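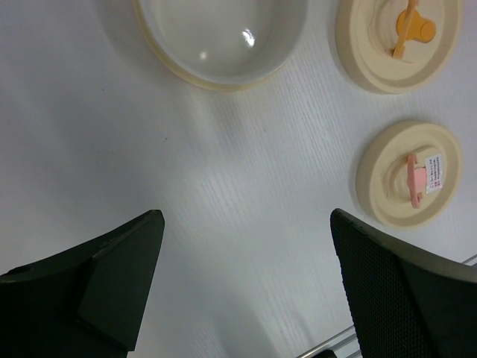

*Fig. 6. Bowl and two lids. The lid with the yellow-orange handle and the lid with the pale pink handle are separate parts.*

## 4. Unpacking and first wash

Read this section before using the Skenen bowl set for the first time. Keep the carton until you have checked the parts.

### 4.1 Checking the parts

1. Clear a flat table and wipe it down.
2. Take out the bowl first and set it the right way up.
3. Lay the lids beside it with their handles facing upwards.
4. Run a fingertip round the rim of the bowl. If you feel a chip or a rough spot, do not use it.
5. Check that each handle sits firmly. A handle that turns or lifts should be reported before the lid is washed.

**Note:** Lids are sold singly as well as in sets. To order a replacement, quote part 1562 and give the handle colour.

### 4.2 Labels

1. Read the small sticker on the lid and copy anything you want to keep on to the inside cover of this guide.
2. Warm the sticker with a damp cloth for a minute, then peel from one corner.
3. Rub off any glue with a drop of cooking oil and wash as below.

**Caution:** Do not scrape the sticker with a knife. Scratches on the lid cannot be polished out.

### 4.3 Washing

1. Wash the bowl and lids by hand in warm water with a little washing-up liquid.
2. Go round the stepped rings of each lid with a soft brush — food collects there, and a flat sponge misses it.
3. Clean under the tab of the handle with the same brush.
4. Rinse, then stand the lids on edge to drain. Dry with a cloth before putting them away.

**Caution:** Do not use wire wool or scouring powder on the inside of the bowl.

### 4.4 Fitting a lid

1. Dry the rim of the bowl.
2. Hold the lid by its handle and lower it level.
3. Press lightly at the centre, then at opposite sides. Do not force it. If it rocks, try the other lid.

**Note:** Never lift a filled bowl by the lid handle. Use both hands under the bowl.

For missing or damaged parts, write to Hadiza Idahosa, Spares Desk, Amadi Housewares, Unit 91, and enclose your receipt. Storage is covered in section 5.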